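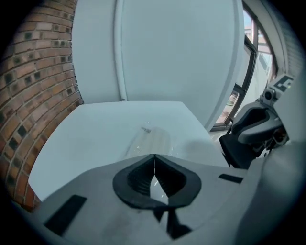 Siv Vik says she has never once opened a parts bag without losing something under the stove, and she asked us to put this section first.

4. Opening the parts bag

1. Clear a flat table. The Skisska shelf needs 14 screws, and carpet eats them.
2. Check the label against your packing slip.
3. Snip one corner. Do not pull. Pulling is how screws get to the neighbors.
4. Keep the bag until the shelf is up.

Caution: Small parts. Keep away from toddlers, cats and helpful uncles.

Note: 2 spare screws are included. Tape them under the bottom shelf.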